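I finished the last of the Himton books on Saturday night, with a cup of tea that had gone stone cold next to me, and I've been a little bit lost ever since. You know how it is when you've lived with the same people for a whole winter and then the last page comes and they simply stop talking to you? I went and stood in the kitchen for a while. Then I came back and read the first chapter of book one again, which I suppose tells you most of what you need to know about how I felt.

If you haven't come across them, the Himton mysteries are a set of 6 quiet, slow, rather old-fashioned novels set in a river town called Himton, where the post office closes for lunch and everybody's uncle used to work at the paper mill. The detective is a retired piano tuner. I know, I know. I rolled my eyes too when my sister pressed the first one on me, because I have read my share of retired somethings who solve murders between batches of scones. But this one has such a good ear (his own, I mean, it really matters to the plots) and such a sour, funny way of noticing what people leave out when they talk that I was won over by the second chapter.

My favorite is still the third, the one with the drowned clockmaker. I won't say a word about who did it. What I will say is that the answer is sitting right there in the breakfast scene, in plain view, and I walked past it twice. Twice! I even had a pencil in my hand. When the tuner finally goes back to the boarding house and asks the landlady what time she put the eggs on, I let out a noise that woke the dog.

The fifth one is the weak one, and I think most readers would agree with me there. It moves everybody to the city of Starinberg for a music festival, and the minute the tuner gets off the train, the air goes out of things. He doesn't know anyone. There are over 30 named characters, several of them tenors, and I had to keep a list on the back of an envelope. There's a lovely chapter in a hotel laundry, though, and the bit with the wrong hat is worth putting up with the tenors for.

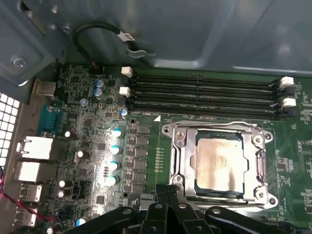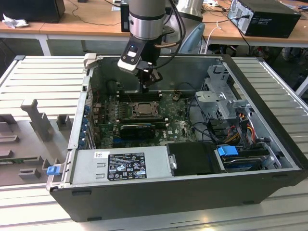
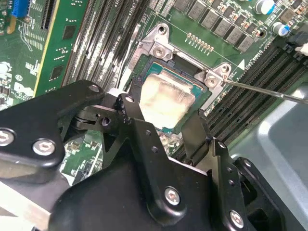 The last book brings us home again, thank goodness, and it's winter, and the mill is being pulled down. It's a sadder story than the others. A box of letters is found behind a wall in the old Pfeiffer house, and the trouble is that half the town turns out to be in them. I'd always wondered why the Pfeiffers were mentioned so often in the early books and then dropped, a cousin here, a funeral there, and I had put it down to an author who was fond of the name. Well, no. It's all been laid down carefully since book one, and I had the real pleasure of flipping back through my old copies and finding a line about a locked piano bench that I had read years ago and thought nothing of.

I do have one complaint. The solution depends on a conversation we don't get to hear. We see the two of them go into the chapel and we see them come out again, and then 10 pages later he tells us what was said. I don't call that cheating, quite, but I felt a little bit as if somebody had gone through my coat pockets. A mystery can keep nearly anything from me as long as it lets me stand in the room. I've grumbled about this to my sister, who says I'm being fussy and that the tuner wouldn't have told us sooner because he was ashamed of himself. She may have a point. I've gone back to the chapel pages with that in mind and they do read differently.

As for the ending itself, I cried, but I cry at most things with pianos in them. There's a page where he tunes the instrument in the empty school hall and doesn't play anything on it afterward, just packs up his tools and turns out the lights, and I had to put the book face down on the blanket for a minute.

So now I need something new, and I'm already fretting about it. I picked up a secondhand copy of a thing called The Plelance Inheritance at the church sale, mostly for the cover, and I'm 4 chapters in. So far there's a will, a very rude aunt and a great deal of fog. I can't say yet whether it's any good! The aunt is excellent. The fog could be cut by half. If it comes together I'll write it up properly in June, once the garden has calmed down and I have my evenings back.

In the meantime, if you've read the Himton books, please leave me a comment and tell me when you worked out the breakfast scene. And if you got it on the first try, be gentle with me about it.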